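Looking After the Sorting Cell: Your Questions

I get asked the same things about the arm on the green table whenever someone new joins the rota, so I've finally written the answers down. – Fitriani Halim

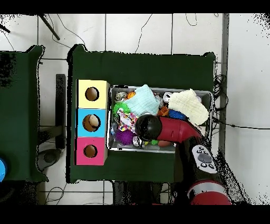

Most of these came from people doing their first week on the cell, and a couple are from Dimas Teoh, who has been on it longer than I have and still won't read the manual. If your question isn't in the list, come and find me or leave a note in the logbook.

What do I do first in the morning?

Walk round it before you touch anything. I look at the cables at the side of the table, then the joints, then the gripper. Then I power up and let the arm sit for 14 minutes before I ask it to move. (Sulastri Nugroho says she gives it less and has never had a problem. It's her name in the log on those days, so fine!)

Which objects can go in the bin?

Soft ones, light ones, and nothing with a sharp edge. Spiky balls are fine, towels are fine, fabric toys are fine. Please don't add anything of your own without telling me – I once spent a whole afternoon chasing a grip fault and the culprit was a keyring.

Do the things in the bin need to be tidy?

No, please leave them jumbled. The arm is meant to cope with a mess, and if you lay everything out nicely the results look far better than they should. Give the bin a stir with your hand between runs, with the arm paused.

The boxes have moved. Does it matter?

Yes, quite a lot. The arm goes to where it was taught the holes are, so a knock from somebody's elbow is enough to make it post a ball into the cardboard. Line the stack up with the tape marks, run the slow check on each hole, and only then go back to full speed. If the tape has worn off, stop and tell me. Don't guess.

Can I swap the order of the boxes?

You can, but you have to change it in the settings as well. The normal order is yellow on top, blue in the middle, pink at the bottom. Intan Kwok keeps a spare set flat behind the cupboard for when the holes get tatty.

How do I clean the gripper?

Power off, dry cloth, no sprays. Fluff from the towels is the main nuisance and it gets everywhere. I do mine at the end of every shift and it takes no time at all. If the fluff has packed itself in, use the soft brush from the drawer and not a screwdriver – yes, someone did, and the scratch is still there.

How often does it get a proper service?

We do a fuller check every 1,000 picks: bolts, cable ties, gripper pads, and a fresh calibration. The counter is on the start screen. Krishnan come out once a year as well, in October, and they like the table cleared before they arrive.

What score should I expect after calibrating?

I'm happy with 98 on the check routine. If you get less, run it again. If it's still low, look at the mounting bolts before you start fiddling with the software. Last time it was one loose bolt and I'd wasted half the morning on menus.

It stopped halfway through a pick. Now what?

Don't tug at it! Note the fault code, take whatever it's holding if you can do that safely, and use the release to bring the arm back up over the bin. Then clear the fault. Three stops in one shift with the same code means you leave it off and ring me.

Can I reach in while it's running?

No. Pause it first, every time, even for one ball on the floor.

Where do the spare pads live?

Second drawer down, in the tub marked Stodstead. There should be six. When you take the last pair, write it on the order sheet, as Lemmont are slow to deliver and I'd like to avoid another week of borrowing from the other bench.

Who do I call if you're away?

Dimas Hutapea for anything mechanical, Intan for the settings. There are two Dimases, so please use surnames in the log.

Related questions
Booking time on the Cetedar bench
Fault codes and what we did about them
Taping out a table for a new box stack
How to fill in the shift log
Ordering pads and small parts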